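Grustine Forums > Teleoperation and Teaching > Demos by hand

Thread: Loading a dishwasher by teleop – how do you handle the mug?

kettle_arm
Posted February 23, 2018

We have a two-arm setup with multi-fingered hands and I'm recording demonstrations for a dishwasher task. The operator wears gloves and sees through the head camera. The job is to take a mug, bring it over to the open dishwasher and set it upside down on the wire rack. Plates come after that.

I have 45 demos so far. The grasp is fine in nearly all of them. The trouble comes in the next part, turning the mug over. My operators all do it differently. One rolls the wrist early, while the hand is still up by the counter. Another carries the mug upright and turns it right over the rack. A policy trained on both tends to hesitate halfway and then does neither.

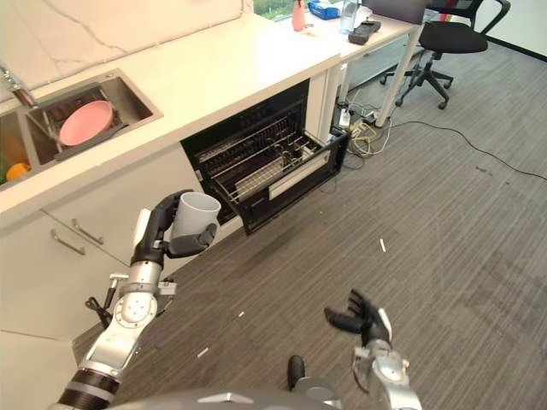
Left hand on the mug, right hand open, rack pulled out.

The mug is held by the body and not by the handle. I told everyone to do that because the handle grasp kept slipping on our hands. The right arm does nothing in this part of the task.

Questions:

Do you make all operators follow one script, or do you keep the variety?

Does anyone use the second hand to steady the rack?

panhandler
Reply 1

One script. We wasted most of November on mixed demos of a cup task and ended up throwing them out. Write down where the wrist turns and make everyone do it there. I would turn early, while there is clear air around the hand. If you turn over the rack, the fingers on the underside get close to the tines and you can't see them from the head camera.

Dunmore_Bolt
Reply 2

Disagree with the above. If you script it that tightly the robot only knows one path, and the first time the rack is pulled out a little less it has no idea what to do. Keep both styles but label them. We tag each demo "early turn" or "late turn" and give the label to the policy as an input. At run time we pick one. Same data, no hesitation.

That does need enough demos of each. How do your 45 split?

kettle_arm
Reply 3

Not evenly. Two operators did the bulk of them and both turn late. I'd have to record more of the early kind.

panhandler
Reply 4

Labels work if people apply them the same way. Ours didn't. There were demos where the operator started to turn, stopped, and finished over the rack. Which is that?

Dunmore_Bolt
Reply 5

I cut those. A demo with a stop in the middle is a bad demo for either approach.

slowgripper
Reply 6

I wouldn't cut them all. Some of ours were the only examples we had of the robot recovering from a bad angle. Cut the ones where the operator froze because of lag, keep the ones where they corrected something.

On the second hand: we tried it on the Nondanov bench. The operators hated it. Holding one arm still in the gloves while the other does careful work is tiring, and the held arm drifts. We parked it with the hand open, like yours, and locked it in software until the plates. Make sure you park it in the same place every time. If it wanders into the view in half of the demos, the policy picks up on it.

kettle_arm
Reply 7

We don't lock it at the moment. The operator just keeps it down and out of the way. I can believe it is in a different spot each time. I'll check.

tinwhistle
Reply 8

Have you tried guiding the arm by hand for this part? We do the reach by remote and the placing by hand, with someone standing at the arm and pushing the wrist through the motion. You can feel when the rim touches the rack. With gloves and no force feedback your operators are going by eye alone.

Dunmore_Bolt
Reply 9

Then you have a person in the camera view for every placement and no person at run time.

tinwhistle
Reply 10

We replay the recorded joint path afterward with nobody near the robot and record the video from that. It doubles the time per demo, I'll give you that. For the rack it was worth it. For open counter work I wouldn't bother.

grekard_user2
Reply 11

If you're on the Grekard glove software, check the wrist filter. The default we had was 400 ms of smoothing and it made every turn late whether the operator wanted it or not. They move, nothing happens, they move more, then it overshoots. I turned it down and our operators started to look much more alike without any script.

kettle_arm
Reply 12

We are on Grekard and I have never touched that setting. Same value here, I just looked. That may explain the overshoot in the Maldonado lab recordings too, they use our config file.

Plan for now: turn the filter down, lock the right arm, and ask everyone for an early turn. I'll keep the old late ones with a label and train with and without them.

panhandler
Reply 13

Change the filter first and record a few before you change anything else. Otherwise you won't know which one helped.

Dunmore_Bolt
Reply 14

Agree with that part. And vary how far the rack is pulled out, please.

kettle_arm
Reply 15

Will do – filter first, same operators, same mug. I'll post the results in this thread.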